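Wurnitz Robotics Help > Perception and Data

Gripper trajectories look clean, but replay drifts near the end of the episode

Signe Hviid
Posted June 19, 2021
Viewed 2000 times

I am working on an imitation pipeline that takes demonstrations from two hand-held grippers and replays them on an arm. Poses come from visual-inertial tracking on each gripper camera. The recorder is Nilline and the replay planner is Janinura, both close to stock settings.

The task is tabletop pick and place with plush toys and an oval tray on a stand. The tray has a raised rim, so the release height matters.

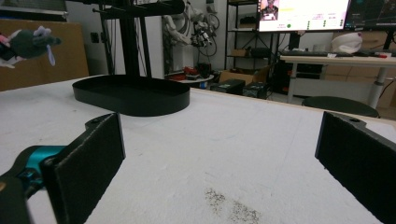 View from one gripper camera, fingers open, tray stand behind.

Across 44 episodes the first half of each replay is fine. After the grasp, the replayed position moves away from where it should be, and at release the error is large enough to hit the rim. The tracker reports no lost frames. Residuals stay low the whole time.

What I have tried:

- Recalibrated intrinsics on both gripper cameras
- Raised the feature count in the tracker
- Turned off smoothing in Janinura
- Swapped left and right units (error follows the episode, not the unit)

I also record a view from above, covering both hands and the tray, but it is only used for labeling at the moment.
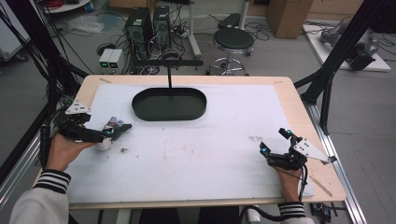
Overhead view: both grippers over the foam sheet, tray at the center.

Is this a clock problem or a tracking problem? I would like to know before I collect more data.

5 people have this problem

ansah_dev
Accepted

It could be either, so separate them first. Plot angular velocity from the IMU against angular velocity derived from the camera poses and cross-correlate the two. Do this once on the first ten seconds of an episode and once on the last ten. If the offset is the same in both windows, your clocks are fine. If it grows, you have clock drift and no tracker setting will fix it.

If the clocks are fine, look at which features the tracker is using. With a camera mounted on a gripper, two things break the static-world assumption. The fingers are always in view and move with the camera. Once you grasp something, the object does too.

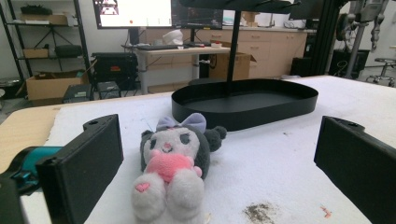 Features on a held object have almost no image motion while the gripper travels, so the optimizer reads them as evidence that the camera is standing still. Residuals stay low because those features agree with each other. Drift that begins at the grasp and leaves no trace in the residuals fits this well.

Two changes:

1. Add a fixed mask for both fingers. They open and close, so draw it to cover the full range of travel.
2. Add a second mask for the region between the fingers, enabled only when the gripper width is below the open threshold. In Nilline this is mask_on_grasp, off by default.

Leave the background unmasked. Static furniture and shelving at a distance hold rotation well. A plain white table surface gives you very little for translation, so after masking you may need to lower the corner threshold to get enough near points.

rk_motion

Had the same thing on an older Janinura build. Updating fixed it for me, not sure what they changed.

pelletier9

Both masks are correct, but I would also use the overhead camera. Put a fiducial on each gripper, solve its pose in the overhead view, and add that as a low-weight prior at 5 Hz. It does not need to be accurate. It only has to bound the drift between grasp and release. Check the extrinsics each time someone touches the camera mount.

Comments (3)

Signe Hviid: Offset is 242 ms at the start and 242 ms at the end, so constant. I had that compensated already. Grasp mask is on now and the release error is well below the rim height. Will try the prior next.

ansah_dev: Good. Rerun the old episodes through the tracker before you discard them – the raw video is all you need.

tmoss: Does mask_on_grasp work if the width signal is noisy? Mine toggles on every frame when I hold something soft.

Helpful (44) Share

Related
Time offset between IMU and camera in Nilline
Janinura: planning around a tray with a raised rim
Choosing a width threshold for soft objects
Ansah export fails on episodes with two grippers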